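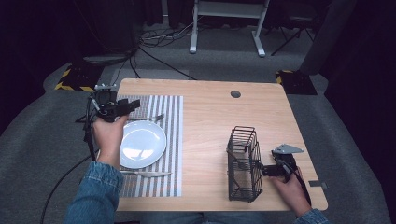

Two black grippers over the pale wooden table.

I have spent most of this month being told that our little stock program needs a message queue. I don't think it does, and I said I'd write down why so I can stop saying it in the kitchen.

The program is called Jasa. It's plain Java, it runs on one machine at Kozłowski, and it does what it did when I inherited it: reads the order files that come over from the Gekville warehouse, takes the quantities off the stock table and writes out a picking list. There is one class that reads, one that updates and one that writes. You can follow an order through it with your finger on the screen.

The proposal is to break it into pieces and put Dimix in the middle. The reader would publish a message for each order, the updater would pick it up when it felt like it, and the writer would wait for another message to say the stock had been changed. The word on the slide was "decoupled". I've been around long enough to get nervous when that word comes with no example of the coupling that hurt.

So I asked what problem we were solving. The answer was load. Fine, load is a real thing. I went and looked at the logs, and on our worst hour in December we took 400 orders. I then fed Jasa 400 orders on my own laptop and it had finished before I'd put my headphones back on. If we are going to be overwhelmed, it won't be soon.

The second answer was reliability: if the updater falls over, the messages wait for it. True. But at the moment, if the updater falls over, the order file is still sitting in the folder, and the next run picks it up because we only move a file once the transaction has committed. That folder is a queue. It's an ugly one, I'll grant you, and it has the great advantage that I can look inside it with ls.

What I'd be taking on in return is a list I've met before. Messages that arrive twice, so the updater has to remember what it has already done or we take the same eight boxes off the shelf two times. Messages that arrive in the wrong order, so a cancellation turns up ahead of the order it cancels. A message that can't be read at all, which goes round and round until somebody sets up a separate place for bad messages, and then somebody has to read that too. And an extra service to patch. 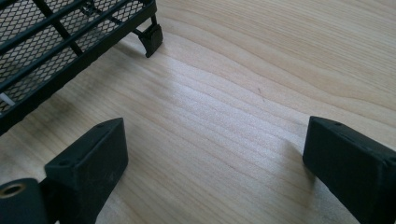
Pale grain in strong light, a corner of black mesh at the top left.

I did try it. I don't like arguing against things I haven't run, so I gave it two evenings. Dimix was easy enough to install and the getting started page worked first time, which I'll admit put me in a better mood. Publishing a message takes one line. Receiving one takes an annotation on a method, and that's where I went off it again, as the annotation hides the thread pool, the retry rule and the point at which the message counts as dealt with.

That last one matters. By default the message was marked as done when my method was called, before it had returned. I threw an exception halfway through on purpose and the order simply vanished. There is a setting to change this, on a page I found by searching for the name of the setting, having first guessed the name. I'm sure people who use it every day know all about it. I also think a default that loses work is a strange thing to ship in a product sold on reliability.

With the setting changed, my test of 100 orders went through correctly. It was slower than the version with no queue, as you'd expect with everything on one machine, though not by enough to care about. The stack traces were worse. An error in the updater no longer tells you which file the order came from unless you carry the file name along in the message yourself, so I did, and then had a message class that looked suspiciously like the method arguments I'd started with.

I might be wrong about all this. If Gekville stops sending files and starts sending single orders all day long, or if a second program wants to hear about stock changes, I'd look at it again, and the code from those evenings is on a branch. What I'd want first is a number: how many orders, how quickly, and what goes wrong in Jasa as it stands when they turn up. So far I've had a diagram with clouds on it.

Meanwhile I've fixed the bug that started the whole conversation. The picking list was late because the job was scheduled at 8 and the files now come in at ten past. I moved it to half past.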